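1/23/23

Long day of spreadsheets. The quote from Osum finally came in and I have now read it three times, which is twice more than it deserves. The arm package is one line. The instruments are four lines. The service plan gets its own page, in smaller type than the rest.

What bothers me is the needle drivers. They have a use limit, and when the count runs out you throw them away and buy more. I had 52 of them penciled in for the first year, going by the practice hours everyone says they want. Tonight I redid it with the hours people really put in on the old bench trainers and got a much smaller number. So either we buy too many and they sit in a drawer at Podstead, or we buy too few and the thing stands idle in November while a purchase order crawls through the system. Neither one is in the sales deck.

Then the pads. Osum lists theirs at $316 a case. Ferreira has one that looks the same to me for less, but the Osum rep went vague when I asked whether using it would touch the warranty. I wrote down "vague" in the margin. I want that answer in an email before I sign anything.

I keep telling myself to look at the work and forget the brochure, so I put the close-ups next to the quote while I ate dinner.

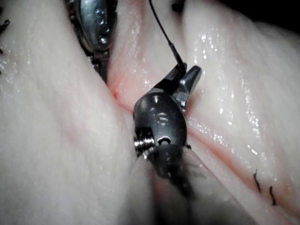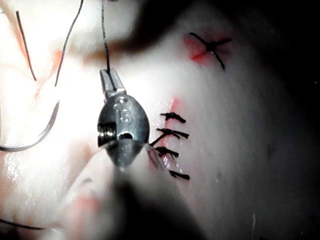 *Needle driver with the black suture in its jaws, both times. Stitches in to the right of it.*

Fine, the tool can hold a thread. I never doubted that part. In the second one there are four knots down a short cut, and a crossed stitch off by itself at the upper right, and I sat there trying to put a price on a knot. I can't. I don't know how long those took or how many tries went into them, and nothing in the quote tells me either. Somebody with steady hands and a cheap holder can close a practice cut too. The case for the robot has to be something more than that, and I would like to see it written down by a person who isn't on commission.

The little camera views are nice, I'll give them that. You can see the ridges on the metal. But the camera add-on is $1,379 a year for the software alone, and when I asked what happens to our recordings if we stop paying, I got a link to a help page. The help page was about changing your password.

Rurnora will lease the whole setup instead. I was ready to like this. Then I found the $679 monthly fee for "platform readiness," and I have no idea what that is. Is the platform not ready? Do I pay it in the months when we're closed? I've put a question mark beside it and a second one beside the early return clause.

Where I am tonight: buy nothing this quarter. Ask all three for consumables priced per practice hour, in the same format, so I can lay them side by side. Ask Osum for the use limit in writing. Find out if the circuit in the back room can even carry the cart, and who pays if it can't. I moved the suture thread to its own line in the budget too. It was buried under "misc," and we go through far more of it than I thought.

Also need to call about the freight charge. It's on the quote twice.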